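Gripping round objects: setup tips for a two-jaw home build

These notes come from the arm on the back bench at Trestwood, a shared workshop. They apply to any small gripper with printed jaws and a hobby servo.

Finger shape
Use a wide, flat finger that tapers toward the tip. A blunt end lands on the ball too early and pushes it away. Print in a flexible filament if you have it. A rigid print works with a strip of rubber glued to the inner face.

Closing force
Start low. Set the torque limit to 8 percent and raise it 2 points at a time until the ball stays put when you tug it by hand. Write the value on the jaw with a marker. Algirdas Juška lost a Wednesday evening to a limit that reset itself after a power cut — save it to the controller before you switch off.

Closing speed
Use two stages: fast travel to just short of contact, then a slow close. A pause of 300 milliseconds between stages lets the arm stop shaking.

Contact point
Set the height of the jaws with the ball in place and the power off. Move the finger down by hand, note the position, then enter it. Avoid resting a tip on a raised seam if a flat panel is within reach.

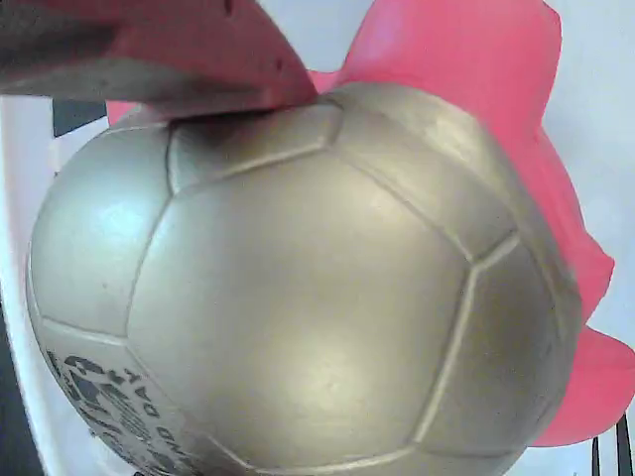
Finger tip on the top panel of the ball, second jaw behind.

Cables
Leave a hand's width of slack at the wrist and tie the cables to the arm, never to the jaw. Check the ties before each long run.

Wear
Clean the inner faces with dish soap and let them dry fully. Skip solvent on flexible prints. Ott Jaunzems replaces his fingers at 3,000 closes and keeps a spare pair taped inside the controller lid. Retighten the hinge screws after the first hour with a new pair, then repeat the torque setting from the low end.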